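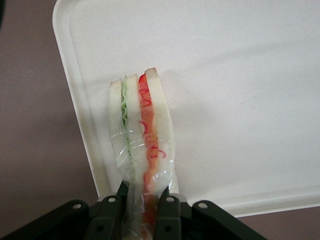
Too gentle to be quick and too quick to be called gentle, was how one lunch counter in Drurkville summed up the Brukivitz Korley in a comment left on the maker's support page. The complaint was mostly aimed at the factory speed setting, and it gets repeated in most reviews of the kit.

The Brukivitz Korley (often just Korley, sometimes "the Korley hand") is a gripper and software kit for handling soft packed food. Sold by Brukivitz. Fits onto small robot arms the buyer already has. Aimed at sandwich counters, canteens and small packing rooms, places that can't pay for a full line.

Contents of the kit

One linked two-finger gripper, one small camera for the wrist, cable set, mounting plate, a controller box and a license for the software. No arm. No tray feeder either, though early sales sheets could be read that way and were later reworded. Spare finger pads come in a bag of 3. A longer cable is extra.

The software is called Korley Pick. Runs on the controller box, setup is done through a browser on the same network. Accounts are not needed for local use.

Design

The outer links and inner fingers move together, so the fingertips stay close to parallel over most of the travel. At the wide end they splay a little. Widest opening is 62 mm, which covers a normal wrapped sandwich held at the narrow end but not a filled baguette held across the middle.

Grip force is set per item. The box reads motor current and stops closing at the limit. Bread is the hard case: the wrap slips before the bread pushes back, so a limit that works for a wrapped roll can flatten a soft sliced sandwich. Brukivitz recommends gripping low on the wrapped part and keeping fingers off any bare bread. Loose wrap flaps are a known nuisance to the camera, more so under bright overhead lights. Dimming or moving the light helps.

Teaching an item

New items are taught by hand. The operator moves the arm to the item, closes the gripper, lifts, places, saves. The manual asks for 35 saved picks before the item is switched to automatic, with the item turned a bit differently each time. Fewer will run but the software shows a yellow warning that can't be dismissed.

White trays and pale bread together give the camera trouble. Users have suggested a colored tray liner. The maker added a contrast setting in the July update, reports on it are mixed.

Versions

Korley 1. First release. Screw-on pads, no wrist camera, fixed camera on a pole instead. Withdrawn.

Korley 2. Wrist camera added, snap-on pads. The version most reviews cover.

Korley 2 Wash. Same hand with sealed joints, for rooms that get hosed down. Slower to close. Controller box is not sealed and has to sit elswhere.

Service plan

Repairs and training are handled by Economou, a separate firm, from its workshop in Drurkville. The basic plan covers one visit a year and phone help. The full plan adds a loan unit during repairs and re-teaching of up to 44 items. Items beyond that are billed one by one. Buyers can skip the plan entirely, but then pads and cables must be ordered direct from Brukivitz and shipping is slow.

Reception

Generally good on build and on the teaching steps. Less good on speed. Several reviews note that the hand pauses before every lift while current is checked, and that the pause cannot be turned off, only shortened. Cleaning gets mixed marks: pads come off fast, but crumbs collect in the link joints on the standard model and a brush is needed. One trade review called the manual "thin where it matters", pointing at the two pages on grip limits. A longer guide was posted after that as a free download.

Price is seen as fair for the hand and high for the software, wich renews yearly.

Limits

Not for unwrapped food. Not for glass. The hand has no cutting or wrapping function and needs items set out with a gap between them. Stacked items are not supported in Korley Pick, altho some users report doing it with taught heights.

See also
Parallel gripper
Food packing
Wrist camera

Page last edited January 2, 2026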